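Snack shelf restock, March

Quick notes from the restock on the second floor at Varklow. Marwan Najjar did the ordering, Hala Khasawneh did most of the sorting, I wrote this up between two meetings so excuse the spelling. The ramen was the big request after the February form. 38 people filled it in, wich is more than answered the one about parking.

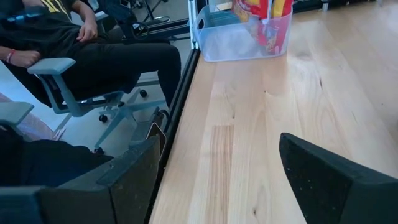
Can I take stuff home from the snack bins?

One or two things if you're staying late or heading straight out, fine. Whole bins, please don't. If you need more for a team day, write to Marwan before noon and he'll add it to the next order from Potgieter.

Bins go back on the Unley side of the kitchen, lower shelf. Handles facing out. Chips and other bagged stuff stay in bins, noodles get their own basket from now on. Last month it all went in together and the noodle blocks at the bottom came out as crumbs. 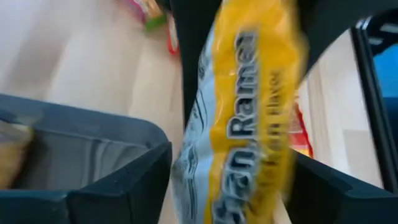
Budget for this round was 200, snacks and noodles together. Drinks are separate, ask Nour Nasrallah. We went a little over on tea and under on everything else. Hala wants everything facing the same way so you can find what you want without digging, and with packs like this one she has a point: "Ramen" runs the long way along the wrapper, with the flavor in much smaller letters next to it. Stand them on end and you're reading sideways. Flat, then. Labels up.

Flavor votes, since people keep asking: spicy won, chicken second, one vote for "anything but mushroom" (Rogério, we know it's you). Chili shrimp is in for the spicy crowd. 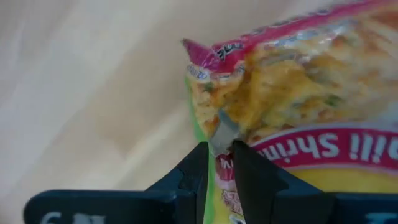

Office Life Team, Varklow

Kettle is descaled. The microwave by the window still trips if the toaster is on, so 3 minutes of patience please, one thing at a time. Bowls are in the cupboard over the sink, the deep ones are at the back. Rinse them before they go in the dishwasher, dried on noodles do not come off in the short cycle.

Next order goes in at the end of the month. Ljubica Omerović is collecting requests for

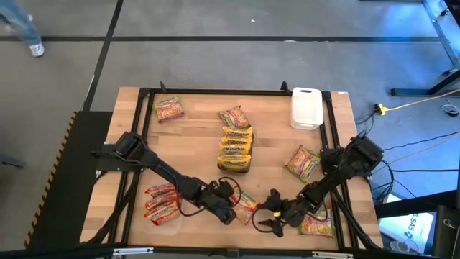 the vegetarian list, and she'd like brand and flavor both, "the green one" is no help at the store. Cova can't do returns on food so check twice before you send it. Her tray is on the desk next to the printer, or just email.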